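Raelene Pryor Wants You to Sew Your Own Books

Raelene Pryor can't walk past a stack of old paper. When I met her at the Treloar, the little print shop where she teaches bookbinding on weekends, she had already rescued a bundle of sheet music from the recycling bin by the door.

"Feel that!" she said, pushing a page at me. "You can't buy paper like that now. I'm going to get 80 notebooks out of it, and I'll probably keep all of them."

She came to binding by accident. A recipe book of her grandmother's fell apart one October, and the repair quote was more than her rent. So she borrowed a manual, bought a curved needle and sewed it back together at the kitchen table. It took her three tries.

"The first one looked like a sandwich somebody sat on," she says. "I loved it so much. I still use it for phone numbers." 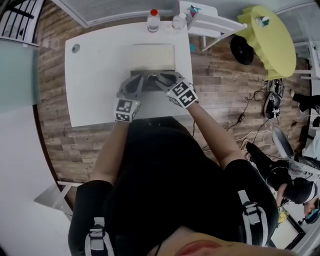
Both hands at work on a white tabletop.

Since then she has finished 877 books -- she numbers each one in pencil inside the back cover -- and her students have started numbering theirs too. One of them, Roland Tindall, came for a single afternoon to fix a hymnal and is now on his fourth photo album.

What does she tell beginners? Wax your thread, she says, and fold with the grain. She gets really lit up about grain. "Tear a strip each way and you'll see it. One goes straight, the other wanders all over. Once you know that, your covers stop curling and you feel like a genius!"

Her next project is a town diary, with 100 people each filling one page by hand. She has 64 so far if you count the dentist, who keeps promising. I signed up before I left, and she handed me a sheet of the good paper and told me to use a real pen.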